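4.2 Marking of static gear near the Kiltdale array

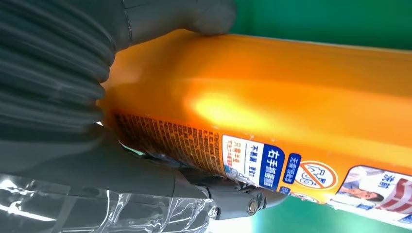
Figure 5. Orange plastic bottle held by a gripper with a dark gray corrugated finger.

Static gear set inside the Kiltdale array is marked under a scheme agreed between the developer, Jolen, and the potting fleet. Each string carries a surface marker at both ends, and strings are laid parallel to the cable route at a distance of at least 200 m. Naidoo and Sung reviewed the gear logs of nine vessels that worked the array until December. Five of these vessels had fished the ground before construction – the remainder moved in from Kikitine once the safety zones were lifted.

Gear loss was recorded per string and assigned to one of three causes: contact with service vessels, snagging on rock protection, or unknown. Where a skipper gave more than one cause, the first was used. Losses near the export cable were treated separately, as the seabed there is coarser and the tidal stream runs across the strings.

The logs do not record soak time in a uniform way. Following Wongsuwan, strings with no hauling time were left out of the catch comparison but kept in the loss totals. Marker spacing was taken from the skippers' plotters and was not checked at sea. The effect of this on the loss rates is considered in Section 5.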